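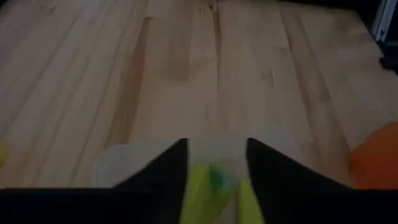
**Why does a sourdough loaf taste sour when a quick yeasted one doesn't?**

Bacteria. Your starter holds wild yeast and lactic bacteria living side by side, and while the yeast makes the gas, the bacteria make the acids you taste.

I'll go through this again next week, so don't panic if the chemistry slid past you (it slid past me for years!). What I'd like you to take home is that time and warmth decide how sour you end up.

## Two acids

- **Lactic** — mild, a bit like yoghurt. You get more of it in a warm, runny starter.
- **Acetic** — sharp, vinegary. A stiffer, cooler starter leans this way.

I keep mine on the runny side and I've stopped apologising for it. My starter is called Turkine, and yes, I'll bring you each a spoonful if you remember a jar.

## Feeding

Take 50 g of starter, 50 g of flour and 50 g of water. Stir, cover loosely, leave it somewhere out of a draught. It's ready when it's domed and full of bubbles, and if it has sunk back with a thin grey liquid on top it's hungry, so pour that off and feed it again.

Fridge starters want roughly 3 feeds before they wake up properly. I did one feed last October and baked a doorstop.

## Salt

Mix flour and water first, leave it 20 minutes, then add the salt. The Binitz handout you had last term puts salt in at the start, which also works — the dough just feels tighter under your hands.

## For next time

Read the Holmgren sheet on rye, first side only. Bring your jar, a tea towel and any loaf you're cross with. We'll cut it open and look at the crumb.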